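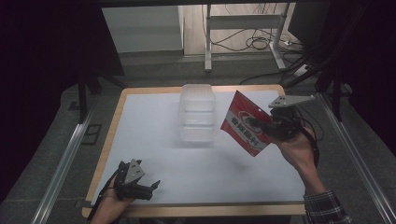 Stiltano packing bench recordings

Maintained by Svend Brynjólfsdóttir. Questions about shifts, consent or job changes go to Roy Greenwood.
Last revised April 15, 2023

What this is

Recordings of bench work for the Trisivley packing line at Zelberg. People use a pair of hand-held grippers to put snack bags into plastic containers and to take them out again. The recordings are used to train the arms that will take over part of the bagged goods packing. This file covers the data, how it was collected and what has been agreed with the staff who collect it.

Contents

1249 episodes in the current release. Almost 700 of them are single-bag episodes, where one bag goes into one container. The rest are mixed, with several bags or a container that has to be moved first.

Each episode folder holds the head camera video, the gripper opening for the left and right hand, and a short text file with the task name and the operator code. Times are in seconds from the start of the episode. Left and right always mean the operator's left and right.

Folders ending in _r are retries. We kept them. A bag that slips and gets picked up again is normal work on this line, and the arms need to cope with it. Leave them out if you only want clean runs.

Collection

Operators are packers from the day and evening shifts. They stand at the bench in their usual clothes and work at their own pace. There is no target number of episodes per session. An early version of the plan had one and it was dropped after the first week, as people were rushing and the grasps got worse.

A session lasts at most 2 hours, with a break whenever the operator wants one. The grippers are heavier than they look and wrists get tired. Straps should be snug but should not leave a mark. If one does, stop and tell the shift lead.

Bench hours are paid at the normal rate and count towards the shift. They are not overtime and they can't be moved to a rest day.

Consent and privacy

Taking part is a choice. Anyone can stop, and anyone can ask for their episodes to be deleted, up to the point where a release is frozen. Ask Roy, who has the list matching names to operator codes. The list is not stored with the data and the engineering side has no access to it.

Sound is not recorded. Hands, forearms and sleeves do show up in the video, so take off name badges or wristbands if you don't want them seen. Episodes where a face is visible are removed during checking.

The recordings may not be used to measure how fast a person works, for appraisal or for discipline. This is in the written agreement with the Rondonuwu site too, and it applies to any copy of the data.

What changes on the line

Once the arms are in use, 4 of the packing positions become minding positions. Minders clear jams, swap containers, check seals and take over by hand when an arm stops. Pay grade stays the same for now and will be looked at again in December. Nobody is being moved without a meeting first.

Several packers have said they would miss working side by side, and that minding two cells means a lot of standing with no one to talk to. The cell layout has been changed once in response. It is still not settled.

Known problems

Clear containers are hard to make out against the white bench top. Position estimates for them are poor, and we suggest not relying on them.

Shiny bags throw glare in the evening sessions.

Left-hand gripper values drift in some of the longer sessions. Affected episodes are listed in drift.txt.

Most operators are right-handed and the data shows it. Left-handed packers who would like to record should speak to Roy.

Use

Internal to Zelberg and Rondonuwu. Don't copy episodes to personal machines. To report a bad episode, send Svend the folder name and a line on what is wrong with it.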